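Comparison of One-Hand and Two-Hand Grasping with Multi-Fingered Hands
Student project report, Trotgate Robotics Laboratory
Author: Justinas Kütt
Submitted: April 25, 2024

1. Purpose of the project

The laboratory has used simple two-finger grippers for most student work. Since September we also have a humanoid robot with multi-fingered hands, and the question came up whether these hands are worth the extra effort in a small household task. My project compares three ways of controlling them. I did not want to build something new. I wanted to know which of the existing ways a new student should learn first.

The task is to move fruit between the table, a yellow basket and a wire-mesh shelf unit. It was chosen by my supervisor, as an apple and a banana ask for quite different hand shapes.

2. Setup

The robot works standing at a white desk, with the shelf unit against the wall. The cables were the first thing I had to learn to respect. Before every session I checked that the long one had enough slack on the floor, and that the robot could make a small step without pulling it.

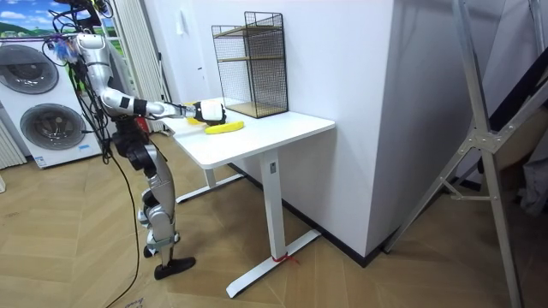
Zamudio remarked, when he read my first draft, that the standing position should be reported as a variable and not only as a part of the setup, as the reach of the arm changes when the feet move. I agree with this. I did not record the foot position in the early sessions, and I can not correct it now.

The three controllers were:

Controller A - the operator wears gloves and the finger angles are copied directly to the robot hand.
Controller B - the operator moves only the wrist, and the hand closes with one of the stored shapes.
Controller C - both arms are moved together and the distance between the two palms is kept by the software. For this we used Grasis, a small program written by earlier students.

3. One-hand grasping

With controller A the closing of the fingers feels natural, but the thumb is difficult. My own thumb can go far across the palm, and the thumb of the robot follows it only a part of the way. Most of my lost grasps began there. The fingers were already around the object and the thumb arrived too late or too low, so the fruit was pushed away from the palm.

Controller B gives less freedom, and for me this was an advantage. The stored shape for round objects was good for the apple. For the banana I had to turn the wrist first, and this cost time when the hand was near the shelf, where there is little space for the fingers. I learned to bring the hand from above and from the front, and to decide about the thumb before the hand goes over the rim of the basket.

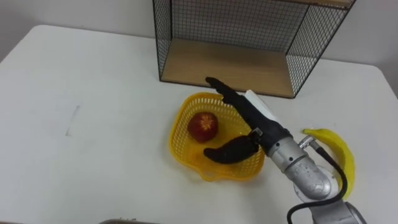 4. Two-hand grasping

Controller C was the slowest to learn. The two hands must come from the sides and meet at the object, and the operator has to think about both wrists at the same time. In exchange, the thumb problem becomes smaller, because the fingers of the other hand can give the support which the thumb does not give.

The basket walls are the main difficulty. If the hands come too low, the backs of the hands press on the walls and the whole basket moves. I set the lowest allowed height of the palms a little higher, and after this the work was calmer. A second difficulty is the view. From the head camera the fingers hide the object at the moment of contact, so the operator must trust the force reading on the screen. 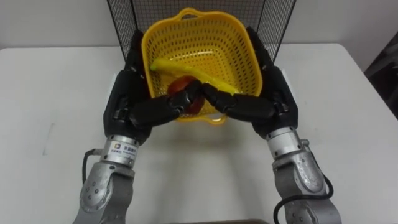
Amness asked at the midterm presentation if a second camera at the side would not solve this more cheaply than any change of the controller. It is a fair question. I tried a side view for one afternoon and it helped me with the height of the palms, but I looked away from the main view too often. I would like somebody to test it with more operators.

5. Results

I recorded 589 attempts in total, divided between the three controllers. Each session was limited to 10 minutes, with a pause afterwards, as the operator becomes tired and the results become worse. I was the only operator, and this is the largest weakness of the report.

For the apple, controller B was the most reliable and also the quickest. For the banana, controller A was better, but only after long practice. Controller C was never the quickest, but it lost the fewest objects on the way up from the basket.

6. Recommendations for the next student

Start with controller B and the apple.
Write down the foot position of the robot at the beginning of each session.
Do not change the palm height and the closing speed on the same day - I did this once and could not say which one had helped.
The logs and the settings for Grasis are kept in the project folder 2043 on the laboratory drive.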